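Visit report: Breltatex linen service plant, Zusthorpe

Our housekeeping group toured the Breltatex plant at Zusthorpe in December. The plant washes bed and table linen for hotels in the area, including the Belby, whose contract comes up for renewal next year. The purpose of the visit was to see how returned linen is sorted, washed and inspected, and to compare the process with our own in-house laundry.

Soiled linen comes in through a separate door on the north side and does not cross the clean area at any point. Bags are weighed on arrival, tagged by customer and opened on a belt. Sorting is by fabric first and soil level second. Table linen with grease or wine stains goes to a prewash with its own chemical dosing line.
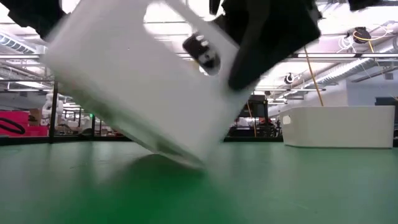

White plastic storage bin, Zusthorpe.

Washing is done in a tunnel washer with 6 compartments. Water from the final rinse is filtered and returned to the first compartment. Load size is fixed at 100 pounds of dry linen, and the controller will not release a load that is over weight. Sheets leave the press as a compact cake and go straight to the ironer — they are not tumble dried. Towels are dried fully. The dryer exhaust passes through a heat exchanger that preheats the incoming water.

Inspection takes place after ironing. Sheets pass over a lit panel, and any piece with a hole or a stain is pulled by hand. Stained pieces get one rewash. If the mark remains, the piece is cut down for rags and charged to the linen pool. Hotels that own their linen get the piece back with a tag.

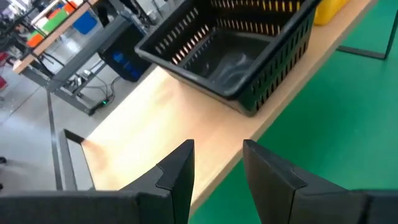

Postma wrote back after reading a draft of these notes that the single rewash rule is stricter than ours, and that we should price the extra replacement linen before copying it. We have asked Breltatex for its reject rate by fabric type.

Delivery carts are wiped down between runs and lined before loading. Room 116 at the Belby has been set aside for a trial of the heavier cotton sheet, with linen changed every 2 days. Results will be added to this page when the trial ends. Questions for the plant should go through the housekeeping office.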